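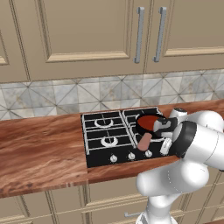 Week 5: Heat, and where it goes

Hi all. These are my notes from the week 5 session, tidied up a bit for those who were away or who (like me) can't read their own handwriting an hour later. Bring them to the prac, because I'll be asking you to scribble all over them.

We finished last week on water and why a pot of it is so well behaved. It sits at its boiling point and refuses to go any higher until it's all gone, bless it. Fat doesn't do you that favour. Oil in a pan will keep climbing past the point where it browns your onions and on to the point where it smokes, and the only thing holding it back is you and the knob. Keep that in the back of your mind for everything below.

Three ways in

You'll have met conduction, convection and radiation at school and probably been bored senseless by them. I was! They get a lot more interesting when dinner depends on them.

Conduction is heat moving through stuff that's touching. Pan to steak, steak surface to steak middle. The second one is painfully slow, and that's the whole reason a thick steak can be black outside and raw in the centre. Double the thickness and you need something closer to four times as long, so please don't scale your timings in a straight line. Vira Nechyporuk asked in the session whether that holds for a cake as well. More or less, yes, though a cake rises and sets and changes its insides as it goes, so the sums get messy.

Convection is heat carried by a moving fluid. Air in an oven, stock in a stockpot. A fan oven cooks faster at the same setting because it keeps sweeping away the cool layer of air that hugs the food. Think of standing in a winter wind versus standing in the same temperature with no wind at all.

Radiation is your grill. Distance matters enormously, colour matters too, and a pale slice of bread browns slowly and then all at once (once it darkens it soaks up more heat, so it darkens faster). Everyone who has ever walked away from the toast knows this one.

Browning

The Maillard reaction is named after a French chemist and you can say it "my-YARD" and be close enough. Sugars and amino acids get together and make hundreds of flavour compounds. It does happen at low temperatures, very slowly, but for our purposes it gets going properly somewhere well above the boiling point of water. So a wet surface won't brown. Pat your meat dry. Don't crowd the mushrooms. If the pan is hissing and there's a puddle in it, you're steaming.

Caramelisation is a different reaction — sugar on its own, no protein needed — and it generally wants more heat again. "Caramelised onions" are a bit of both, and I'm not going to be a pedant about the name.

Heat capacity and the heavy pan

Elfriede Thiele brought in her grandmother's cast iron skillet, which weighs about as much as a toddler. Lovely thing. Iron is a fairly poor conductor compared with copper or aluminium, so it heats in patches over a small flame. What it has going for it is mass. Drop cold food in and the temperature barely sags, where a thin pan just gives up. Preheat it slowly, over medium, and turn it now and then.

Before the prac

Read chapter 3 of the Engelhardt notes, skipping the derivation unless you enjoy that sort of thing. Each bench will have 200 g of onions and 30 minutes on the clock. Half of you will start covered, half uncovered, and we'll weigh and taste at the end. Tie your hair back, wear closed shoes, and tell Waltraud Harms beforehand if you've got any allergies.

The write-up is one page, due in the November folder. Graphs by hand are fine, and label your axes!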